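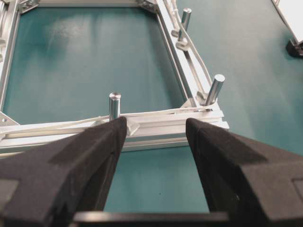 Who is supposed to sign off on a robot cell before people start working next to it? In most shops I visit, whoever is left in the room when the integrator drives home.

I've read three vendor write-ups this week saying their arm is "compliant." Compliant with what? An arm on its own is a part. The thing that can hurt you is the arm plus the gripper plus the workpiece plus the table it's bolted to. You assess all of that together or you haven't assessed it.

Spent January going through the paperwork for a small benchtop cell at Gresthorpe. The risk assessment ran to 111 pages. The gripper fingers got five lines. The fingers are what touches the work, and they're what a hand will meet first.

Leif Halvorsen replied to my last thread that small arms are "inherently safe." Leif, I like you, but show me the measurement. Low payload tells me what it can lift. It doesn't tell me what a narrow fingertip does to a knuckle pressed against a steel post.

And yes, pinch points on the fixture count. Every upright peg is a place to trap something. Every rail corner too. If your assessment has a drawing of the arm and no drawing of the fixture, send it back.

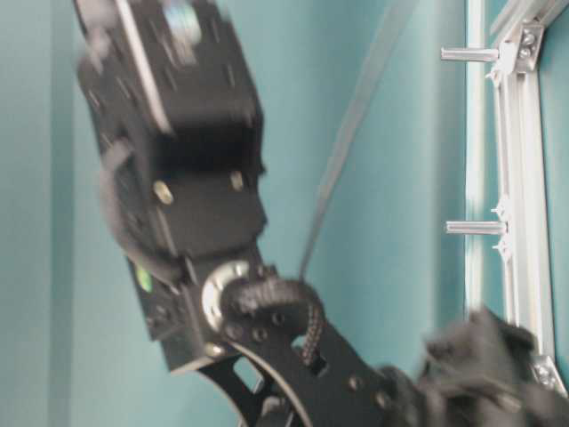 Cable routing is where I stop believing most checklists. They say "cables secured" and there's a box to tick, and somebody ticks it with the arm parked in its home pose. Home pose tells you very little. A braided cable looped in a tight arc over a joint link, like the one on this black arm, is what I'd want checked at both ends of travel, with the bend radius written down next to the figure from the cable maker. I have asked for that number at a lot of sites. I've been given it at two.

Same complaint about indicator lights. A small light on a servo is a handy thing for the person servicing it. It is not a warning to the person reaching in. I keep seeing assessments that list it under "operator awareness" and I keep crossing it out.

The Zulta template everyone passes around has a line for "residual risk acceptable: Y/N." No space for who decided, or on what grounds. I've seen 200 copies of that form if I've seen one, and I don't remember a single N.

Sidau's version is better. It makes you name the task, the person doing it and the pose of the arm. Still no question about what happens when somebody swaps the fingers, and fingers get swapped all the time.

My rule, for what it's worth: new fingers, new fixture or new cable path means the assessment is open again. You don't have to start over. Reread the pages that mention the part you changed, fix them, date them, put your name on them.

Somebody from Öberg asked if that's practical for a shop that changes fixtures every few days. Maybe not with a 111-page document. So write a shorter document — I would trust eight honest pages over a binder that went on the shelf the day it was printed.

Replies are open. If you have a filled-in form with an N on it, I would love to see it.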